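Colour of the year, again

Every February the paint firms tell us what we are going to want on our walls, and every February I read the leaflet to the end, so I suppose it works on me. This year Schwaiger is pushing warm shades. Orange, amber, something called Skistley that looks to me like strong tea. The leaflet promises they will "lift the mood of any home". It doesn't say how anyone checked.

I asked Frauke Frerichs, who has painted more hallways than I have walked down, and she laughed. Her customers pick a bright colour from the card, live with it for a winter and then ring her up asking for off-white. She charges for both visits.
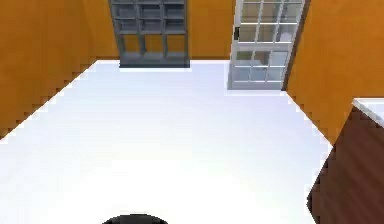
Khalil Najjar
Blog editor and reluctant decorator

My main quarrel is with the little card. A square the size of a stamp tells you next to nothing about three orange walls, and a pale floor makes it harder still to judge how strong they will feel. The tester pots are a bit better, but a tester costs money and covers a patch behind the door where you never look.

Then there is the word "mood". The leaflet mentions a survey of 182 households, of whom 72 per cent felt "more positive" after redecorating. Redecorating with what? I'd feel more positive too if someone had finally filled the crack above my window. There is no mention of people who painted their rooms grey, or who just had a good tidy.

Ida Harms wrote to say I was being unfair, and that her yellow kitchen has cheered her up every morning for years. Fine, I believe her. She also has a kitchen that faces east and a very good coffee pot.

I went to the shop on Monday anyway and came home with a tin of plain white, 39 euros, which seems a lot for white. The bedroom gets its first coat when I have found the roller.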